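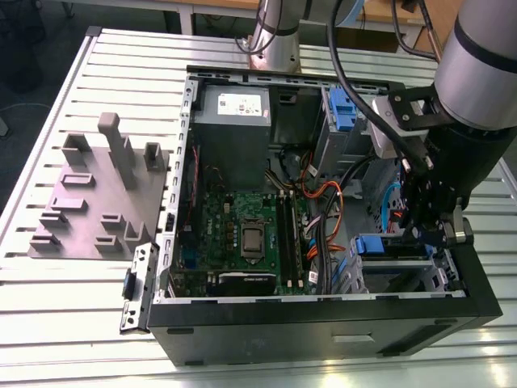
*The old Dell on the bench, side panel off.*

# The Machine from the Back Office

When my uncle Rostam closed the travel agency, he kept three things: the brass bell from the counter, a map of the Caspian coast, and the computer. The bell went to my mother. The map went to his bedroom wall. The computer went into the closet under the stairs, behind the winter coats, and it stayed there for 11 years.

I knew it was there, because as a child I hid in this closet and used it as a chair. It was strong and cold and it had dust on it like gray flour. I did not think that there could be something inside it. For me it was a kind of black stone.

In May, after the funeral, my mother asked me to empty the closet. She gave me boxes and tape and she went to sit in the garden with Zohreh Daneshvar from the second floor, who had brought rice. I packed the coats first. Then I carried the computer to the car and put it on the front seat. I also put the seat belt on it.

I must explain that I was not close with my uncle in the last years. We had a disagreement about money, and after it we had a silence about money, and the silence was longer. He called me in winter, two times, and I did not answer. The second time he left a message. He said, "Kamran, it is not important. Call when you have time." I had time.

The repair shop of Dragica Angelovski is in Skuvovance Street, between a bakery and a place where they make keys. There is no sign with her name. There is only a sign with the word Indberg, from the company that sold lamps there before. Everybody says "I take it to Indberg," and she has stopped correcting them.

"What is wrong with it?" she asked.

"I don't know. It was in a closet."

"Then maybe nothing is wrong with it. Who turned it on last?"

"My uncle."

"Ask him what it did."

I told her that I could not ask him. She looked at me for a moment, and then she pulled the computer toward her side of the counter, gently, with both hands.

"Come in the back," she said. "You can stay if you don't touch."

The back room was bright. The table was made from aluminum, with long narrow grooves, and she laid the tower down on it on its side. She took away the panel. I came closer. I had sat on this thing maybe a hundred times, and now I saw for the first time what I had been sitting on.

It was like looking at a town from an airplane. There was a green field with very small buildings, and wires in orange and red and yellow that went around it like a road around a lake. There were pieces of plastic so blue that they seemed to belong to a toy. I don't know why I had expected it to be all gray.

"So," said Dragica. She put her finger over the middle of the green board but did not touch it. "You see this?"

I saw a little square with a metal frame.

"What is it?"

"It is where the processor sits. And there is no processor."

"It is broken?"

"It is not there. Somebody took it out. The cooler also, that is a big piece, it would cover all this." She bent lower. "It's a clean job. They closed the plate again after. A person who steals does not close the plate."

I asked her if the computer could work without it. She laughed, but in a kind way.

"Can you work without a head?"

"Some weeks, yes," I said.

She brought two cups of tea and we stood by the table, and I told her about the agency. I don't usually tell things to people. The agency was called Heydari Travel, although no Heydari had ever worked there. My uncle bought it with the name already on the window, and a new window was expensive. He sold bus trips, and later airplane tickets, and for the old people he filled in forms for free. He typed with two fingers. When the printer made its noise he held up his hand, like a conductor, until it was finished.

"And who fixed his computer?" asked Dragica.

I had never thought about this. I said that maybe a boy came.

"What boy?"

I remembered then. He was not a boy, or he was only a boy in the language of my uncle, who called everyone under 40 a boy. He was a tall man with a soft voice, Musa Isah. He had a desk in the back office, and I remembered a screwdriver in his shirt pocket, where other men have a pen. When I was 24 and thought that I knew everything, he showed me how to save a letter so that it did not disappear. I did not thank him.

"Find Musa," said Dragica. She was already putting the panel back. "I don't take money for looking."

It was easy to find him. This made me ashamed also, because I had thought of him as a person from another time, and he lived six streets from my apartment. My mother had his number in her kitchen book, under M, with a small drawing of a telephone next to it.

He opened the door in slippers. He was still tall. He had heard about my uncle, he said, and he had been at the funeral, in the last row. I had not seen him there.

"You came about the computer," he said.

"How do you know?"

"Rostam said that you would come. He said, 'He will come about the computer, because he can't come about anything else.' I am sorry. This is how he said it."

We sat in his kitchen. On the windowsill he had tomato plants in yogurt cups, and he turned one of them while he talked, so that the other side would have the sun.

It was simple, what he told me. In the last month of the agency, my uncle owed Musa his salary. He could not pay it. He sold the counter and the chairs, and with this he paid the rent, and for Musa nothing remained. So one evening he told him to take the computer. Musa said no, it was too much, all the letters of the customers were on it. They discussed it until it was dark. My uncle was a man who could discuss very long.

"At the end he said, then take a part. Take the part that costs the most. So I took out the processor, to make him quiet." Musa smiled. "It was not worth much even then. But he shook my hand, and he said, 'Now we are partners. I can't use it without you and you can't use it without me.'"

"And you never brought it back?"

"Every New Year I brought it back. Every New Year he gave me tea and told me it was not yet the time. It was a joke. Then it was not really a joke, it was the reason to visit." He turned the yogurt cup again. "I think that people like your uncle need a reason. You maybe also."

He went to the other room and I heard a drawer. When he came back he had a tin in his hand, a flat one, for Cedeo mints. Inside there was a piece of gray foam, and in the foam there was a thing not bigger than a cracker. He held it out to me. I did not take it.

"I don't know how to put it in," I said.

"I know how."

"I don't know if I want to see what is on it. The computer, I mean. There can be letters. There can be something about me."

"There can be," said Musa. "Mostly there are bus tickets."

We went to Dragica together the next morning. She had the tower on the aluminum table again, open, and the lamp was on. She shook hands with Musa and looked at the screwdriver in his pocket, and he looked at hers. After this they did not need me very much. They spoke about paste, and about a cooler that she had from another machine and that could perhaps fit if they changed the screws. I stood near the wall with my tea.

Musa lifted the little lever and opened the silver plate. He did it slowly. Then he stopped and turned to me.

"You should do this part," he said. "You only lay it down. It goes by its own weight, don't push."

My hands were not good. Dragica told me to breathe out, and I breathed out. There was a small mark on one corner, and a small mark on the socket, and I brought the one to the other. It went in. I felt it more than I heard it — a very small sitting down, like when an old person finally takes the chair you offered.

Musa closed the plate.

"And now?" I asked.

"Now the cooler," said Dragica, "and the cooler is in a box, and the box is under eight other boxes. So now you help me to move them."

I took off my jacket. Musa hung it on the door for me, and we started with the box on the top.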